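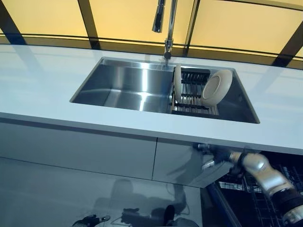
Figure 1. Sink with dish rack and two plates.

Estimating Heights with the Tangent Ratio
Student project report, Year 10 Mathematics, Parnwood School

1. Aim
We wanted to find out how close a home-made clinometer gets to the true height of a tall object, and whether standing further away gives a better answer. The object was the water tower at Bandton, which has its height painted on a board by the gate: 181 feet.

2. Equipment
Protractor, drinking straw, thread, a metal nut for the weight, a long tape measure and a calculator set to degrees. We worked in a group of 3.

3. Method
We marked 6 points on the flat path along Plollgate, all in a straight line from the foot of the tower. The furthest was 663 feet away. At each point one of us looked at the top of the tower through the straw and another read the angle where the thread crossed the protractor. The third wrote it down. Each angle was read twice and we used the mean.

The height was worked out from

height = distance × tan(angle) + eye height

We left eye height at 5 feet the whole way through, and the same person did all the sighting.

4. Sample working
From the furthest point the mean angle was 15 degrees.
tan 15° = 0.268 (3 d.p.)
663 × 0.268 = 177.7
177.7 + 5 = 182.7 feet
This is 1.7 feet more than the height on the board.

5. Discussion
The readings taken close to the tower were the worst. When the angle is steep, tan changes quickly, so being one degree out makes a big difference to the answer. At 80 degrees tan is 5.67, but at 81 degrees it is 6.31. Between 15 and 16 degrees it only goes from 0.268 to 0.287.

Distance helps only up to a point – further back, a one degree slip is multiplied by a longer base. Wind also moved the thread, and we had to wait for it to settle before reading.

6. Changes for next time
We would use a heavier weight and a larger protractor marked in half degrees. We would also try the Rawashdeh footbridge, where the ground slopes and the formula would need a second angle.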